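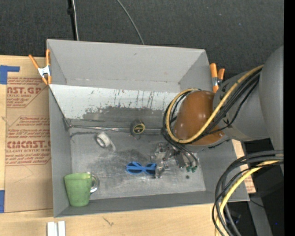 Page last changed: April, 11:40 p.m.

The county council in Skalterbridge passed its stopgap budget tonight, and I stayed up for the whole thing on the public access stream, which froze twice. Department spending stays where it is until the summer. Everyone who spoke called this responsible. I have heard that word at every stopgap for years and I still don't know what it's supposed to mean when the real budget is already late.

The draft was 261 pages. It went up on the county site this afternoon and the vote was called before nine. I read the first 100 pages or I wouldn't be complaining, and most of that was tables repeated from last year with the column headings moved over. The road repair line for Dikura is the same as before, to the dollar. Dikura lost a bridge lane over the winter. So either the old figure was too high or this one is too low, and I'd have liked one member to ask which.

Then the Etim contract. Etim runs the online permit system, and its payment is the one thing in the bill that goes up. The reason given was "continuity of service." I tried to renew a shed permit on it last month and got logged out at the fee page four times. Continuity, sure.

I put the department totals into Stata after supper, mostly to see if the summary page added up. It does. I was a little disappointed. But the reserve fund is listed in two places under two names, and unless I'm misreading the footnote, the second one is money already promised to the library roof. I wrote to the clerk's office and expect the form reply.

One member claimed 200 emails in favor of the deal. In favor of what, exactly? The text had been public for five hours. I'd bet most of those were people asking for the buses not to stop, and I'd have signed that too.

The buses won't stop, at least. The number 6 still runs and the pool opens on time. Next hearing is at 7 p.m. in the annex, where the microphones don't work. I'll go and sit up front.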